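Lesora Users Board > Methods and Results > Two-arm folding, pink square: how should a success be scored?

skwok_drerkstead
Posted October 2020

Members are invited to comment on the scoring rule in our draft report. The Drerkstead group trained one policy for both arms on 400 demonstrations and then ran 190 test trials. A trial counts as a success if both grippers hold the piece and it is raised clear of the floor panel. Regrasps are permitted. The camera views are the fixed view of the enclosure and the wrist view. 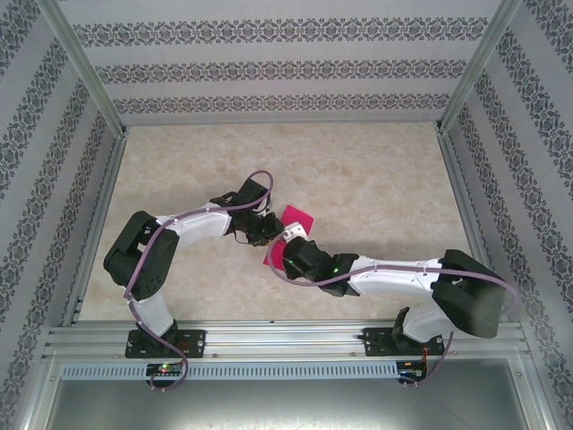

The baseline uses the same demonstrations but trains each arm separately. We would welcome objections to the rule before the report is submitted.

gunholm_lab2
Re: scoring

I must register an objection. A rule that permits unlimited regrasps rewards persistence, and a reader will take the result as a measure of folding skill. Our own report of March separated first-grasp success from final success, and the two columns ranked the policies differently. The wrist view also deserves its own test. With the pink sheet standing over the fingertips, it takes up much of the picture, and I doubt that the policy learns a great deal from that camera at such moments.

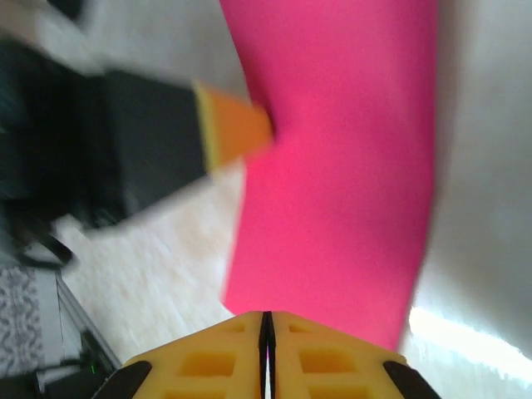 Lesora Methods Notes, Issue 2, p. 2910

The note cited above sets out the two-column format. I would ask that it be followed.

tse_bench
Re: Re: scoring

I agree on the two columns and disagree on the wrist camera. The fixed view gives the position of the arms well, but the grippers hide part of the material when they come together. Removing the wrist view should be tried - with retraining, not by blanking the input at test time.

The harder question is the shape. In the view below the folded piece hangs between the grippers with its tip down, and the present rule says nothing about the quality of the fold.

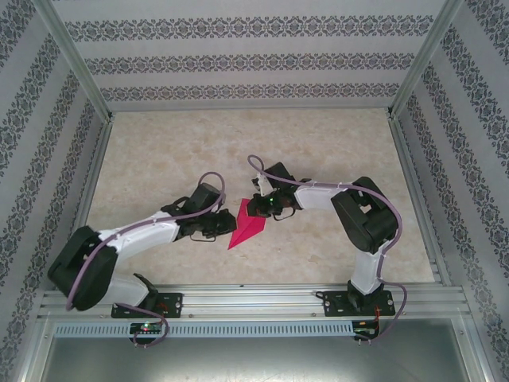 Shu-fen Tse, Test Bench Lead, Tse

A fold score would require a second rater, and I would support the added expense.

skwok_drerkstead
Re: Re: Re: scoring

Both columns will be reported. We do not accept that a fold score belongs in this paper, as the claim concerns coordination only. The retrained version without the wrist view has been added to the schedule.

gunholm_lab2
Re: Re: Re: Re: scoring

Then the word "folding" should be removed from the title.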